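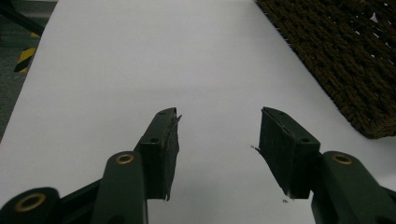 **Figure 3.** Fingertip pads of the hand-held gripper, open and empty over the white work surface. The gripping edges are rough, with small shreds of material standing out on both sides.

### 4.2 Pad wear and its effect on the comparison

We had hoped to keep the fingertips out of this paper as much as possible. Our question, as laid out in Section 1, was whether demonstrations collected with the Skirnura hand-held tool would carry over to the arm-mounted Drolberg gripper without a second round of collection, and we chose a common pad shape for both precisely so that we could stop thinking about pads. As readers who have done this sort of work will probably have guessed, the pads had other plans, and we ended up thinking about them a great deal.

The two tools use the same linkage proportions and the same rectangular pads, each fixed by a pair of small screws. The hand-held tool is closed by a trigger, so the closing force depends on the person holding it, while the Drolberg closes under a current limit that we set once and left alone. We collected 293 demonstrations with the hand-held tool, split between the two of us who did the demonstrating, and then ran 50 trials on the arm for each of the 11 objects in the Illau set. The task in every case was a plain pick and place: lift the object from the white sheet, carry it over to the woven mat, and let go of it there.

Wear was easiest to see along the inner edges of the pads (Figure 3). The edges fray, and little shreds of the pad material lift away, most often near the corners, though we also found them closer to the middle. For large objects this made no difference that we could measure. For the thin ones, and in particular the flat washer and the folded card, a raised shred was enough to touch the object before the pad face did and push it a little way along the paper. A person with the tool in hand feels this and corrects for it almost without noticing. The policy on the arm, which had only the wrist camera to go by, usually closed anyway and came up with nothing.

Meifang Long suggested trimming the shreds with a hobby knife between sessions, and we did so for a while in May. We later gave this up, as each trim took a little of the good edge with it and left the two pads slightly different in width. Our present practice is simpler and, we think, kinder to the data. We inspect both pads under a desk lamp at the start of a session, swap them as a pair if either shows a shred that can be caught with a fingernail, and write the swap in the session log. Under ordinary use we now retire a pair at 4,000 closures even if it still looks fine.

Two further points may be useful to anyone repeating the comparison. First, the dark green plastic is hard to judge by eye in dim light, and several worn edges that we had passed in the evening were plain enough the next morning. Second, a fresh pair changes the feel of the trigger tool more than one would expect, and Volkan Coşkun found that his first few grasps after a swap tended to be too firm. We therefore discard the first five demonstrations following any change of pads.

With these rules in place, the gap between the two tools on thin objects became smaller, but it did not close. We return to the remaining difference in Section 4.3, where the Fang controller is run on the arm with the current limit lowered.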